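Altholm workshop bench log – ticket 567
Right gripper stops short when closing, two-arm table build
Status: closed
Opened by: Bastien Deschamps
Parts affected: right gripper, right wrist cable, gripper settings file
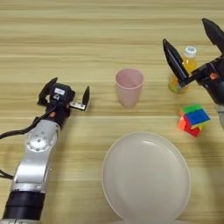 Huguette Le Goff asked whether the fault came with the bottle only or with the cup as well, and whether anybody had tried the right gripper with nothing between the fingers. She'd had the same thing on her own build and it was the cable, so she would start there before touching any settings.

Bastien Deschamps
Both, and yes. With nothing between the fingers it closes most of the way, stops, and the software reports "object held". With the juice bottle it stops before the fingers touch the plastic. The left gripper picks up the pink cup without any trouble, same commands, same speed. I have the long pointed fingers on the right and the short ones on the left, in case that matters. No error light and nothing in the fault list. The arm itself moves normally, only the gripper is off.

It was fine when I packed up before supper. I started it again at 7.40 in the evening and it has done this ever since.

What I have tried so far:
Power off at the wall, wait, power on. No change.
Restarted the control program. No change.
Ran the homing routine on the right gripper. It finishes and says it passed. Then the first close stops short again.
Slowed the close speed to half. It stops at the same place.

Huguette Le Goff
If it stops at the same place at half speed then I am less sure about the cable. A bad cable would normally give you a different stopping point each time. Check it anyway, it takes five minutes. Can you write down the position reading where it stops?

Bastien Deschamps
Cable unplugged at the wrist, looked at the pins, plugged back in. Pins are straight. Also swapped the left and right wrist cables over. The fault stayed on the right, so the cables are all right and I have put them back as they were.

Position reading at the stop is 19 every time. Fully closed should read 2.

Annick Deschamps
Is something catching? When I changed the fingers on the right one I had to push the outer one on quite hard. There might be a screw standing proud on the inside where the sliding part passes it.

Bastien Deschamps
Took both fingers off. With the bare slides it closes to 2 straight away, several times in a row. Put the inner finger back on, still closes to 2. Put the outer finger on and it stops at 19. So it is the outer finger or the way it is fixed.

Ludivine Bouvier
Which screws did you use? The pointed fingers have a thinner base than the old ones. If you kept the old screws they will come through the back and touch the slide housing. I did that on the Plelemard build. It doesn't mark the housing much, you have to look at it with a torch.

Bastien Deschamps
Old screws, yes. I used the torch and there is a small bright scratch on the housing, in line with the lower screw. The inner finger has the new screws from the bag, which explains why that side was fine. I must have run out and used what was on the bench.

Annick Deschamps
The rest of the new ones are in the drawer marked Parsa, under the spare fuses. I put them there when I tidied.

Bastien Deschamps
Found them. Changed both screws on the outer finger. Now closes to 2 with nothing in it. I filed the edge of the scratch lightly and wiped the slide.

One thing left. After the repair the gripper went right down but it still said "object held" at the end. Looked in the settings file and the right gripper had 18 as its closed position. The homing routine had saved a wrong value while the screw was touching. Typed 2 back in, saved, restarted, and the message has gone.

Huguette Le Goff
Good find. Homing really ought to complain if the closed position has moved that far. I'll open a separate ticket for a check on it – it can wait until the Trasville parts are in.

Ludivine Bouvier
Please also run the bottle and the cube before you close this, on the lowest force first. A scratched housing can drag a bit under load.

Bastien Deschamps
Done. Bottle, cube, then bottle again, all picked up and put down on the right side. No drag that I can feel when I move the slide by hand with the power off. Old screws are in a separate pot with a label on it.

Closing.

Fix: wrong length screws on right outer finger, replaced. Closed position in settings file put back to 2.
Follow-up: homing check, new ticket, Huguette.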